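About Clillov

Hello and welcome! Clillov is a small language school for grown-ups, and we teach Danish, Norwegian and Swedish to people who have always meant to learn one of them. Some of our students have a grandmother's letters in a drawer. Some married into a family where dinner goes too fast to follow. A few just watched a lot of crime shows and got hooked on the sound of it (we love these people).

The school was started by Mikkel Frandsen, who grew up speaking Danish at home and English everywhere else, and who still teaches the Monday-morning-brain beginners himself. His first class was held above a hardware store and had more chairs than students. We have 462 students now, and the chairs still don't match.

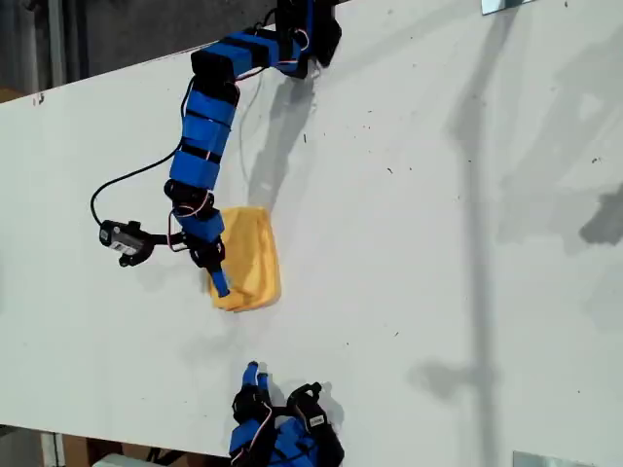 A white table with two blue-and-black arms.

How we teach

You talk on the first night! Not well, and not for long, but you'll leave knowing how to say your name, ask for coffee and tell someone you didn't catch that. Grammar comes in as you need it. We use our own course book, Ketilsson, named after the grumpy farmer who turns up in every chapter and complains about his neighbors. Students get very fond of him. By chapter nine most of them can complain right along, and that's a really good way to learn word order.

Classes are small and run for ten weeks. Between classes we ask for fifteen minutes a day with the word cards, which we call Comolix after a spelling mistake on the very first box. The full set has 1612 cards. Please don't try to learn them all in one go, people have tried! The first 200 will carry you a surprisingly long way.

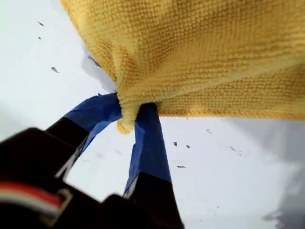

3 min read

Fila, our reading room

Fila is the room at the end of the hall and it's our favorite part of the school. There are 1000 books in there, nearly all of them given to us, from picture books to some very heavy novels about fishing villages. Take one home, write in the margins if you like (pencil, please), and bring it back when you're done. Beginners should go straight to the bottom shelf, where the children's books are. The one about the bear who won't get out of the bath has been read to pieces twice.

We also hold an open reading hour where anyone can read a page out loud. Nobody corrects you unless you ask. Every August we do the long version, with open-faced sandwiches and songs, and families are very welcome.

Come and try a class

You can sit in on any beginner class before signing up, and you don't need to bring anything. If you already speak a little, write and tell us how much, in whichever language you feel brave enough to use. We answer every message, and we'll help you find the right group.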